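4. Drawing Things and Where They Land

4.1 Paper, markers and erasable tablets

The Udanico sessions gave us 300 finished drawings on paper and a much less tidy record of what was drawn on LCD writing tablets, where a press of the erase button takes everything away at once. We had planned to treat the tablets as a side note. They turned out to be the most interesting material in the whole study, and this section gives them the space they earned.

The 12 households that took part in Brostora each received the same drawing kit: loose paper, a set of felt-tip markers, and more than one LCD tablet. Families were asked to leave the kit wherever drawing usually happened and to change nothing else about the room. The sessions ran over nine weeks, mostly in the late afternoon. We wrote notes on what was picked up first, where it was used, and where it was put down.

Markers stayed close to tables. This was true in almost every home, and parents often had firm views about it - a cap left off near a good tabletop was the one thing sure to bring an adult across the room. Children knew the rule well. Several held the marker over the paper for a long moment before starting, and a few asked for a second sheet underneath. We love this small pause. It shows up again and again in our notes, and it almost never appears with the tablets. A mark on paper stays, so the first line gets some thought.

Tablets wandered. They went to the sofa, under chairs, into the hall, and above all to the floor, where they were pushed together into clusters and drawn on by whoever was nearest. Because a tablet is stiff, it needs nothing under it, and because it leaves no ink on the furniture, adults mostly stopped watching. Children treated a cluster as one big surface with seams in it. A line would run off the end of one screen and be carried on at the next, even when the two were lying at different angles!

The drawings themselves changed too. On paper we could name most of what we saw: houses, cats, a great many birthday cakes. On the tablets we found layers. One child would draw a figure, another would hatch over it, and a third would add dots and curves on top, until the screen was full and somebody reached for the erase button. We first coded these screens as "scribble" and moved on. On a second reading we split that code into hatching, long strokes, spots and traces of earlier figures, and agreement between coders went up sharply.

Erasing deserves a word of its own. In the first weeks, children cleared a screen nearly every time they started. Later they let drawings stand, and in 21 sessions a screen was left full while the child simply took a different tablet. We read this as a sign that the tablets had started to count as places to keep things, at least for an afternoon. Families with only one tablet within reach never showed this pattern, so having spares seems to matter a good deal. Anyone planning similar work should hand out several.

4.2 Surfaces as part of the kit

Our sheets at first had no box for the surface under the drawing, and we added one after the pilot round in May. It was a happy change. Wood, rug, tile and tablecloth each went with different ways of sitting and different reach, and wood of a warm, reddish-brown kind was common in the homes we visited. Figure 4 puts the two kinds of tool side by side against it.
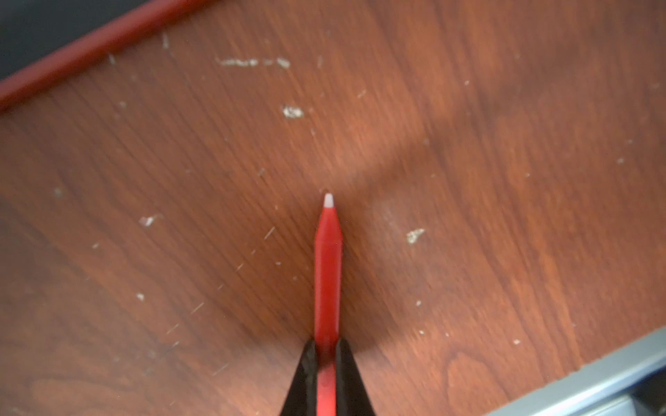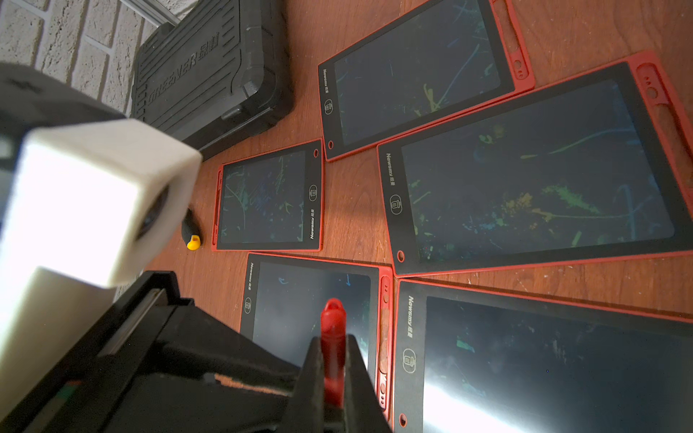
Mahmoud

Figure 4. Drawing tools on or just over reddish-brown wood: (first) a red marker with a white tip, and (second) a cluster of LCD writing tablets in orange-red casings, several with colored marks on their screens.

The overlap in the second picture is typical of what we call a loose cluster in the Grivoria coding sheet. Tablets need only touch or nearly touch to count, and they need not face the same way. The green and blue tangles on the smallest of them would be coded as hatching plus long strokes. For the marker, the sheet records color, cap on or off, and whether there is any ink on the surface below; none can be seen in the first picture. Section 5 takes up the coded clusters and compares them with the paper drawings from the same homes.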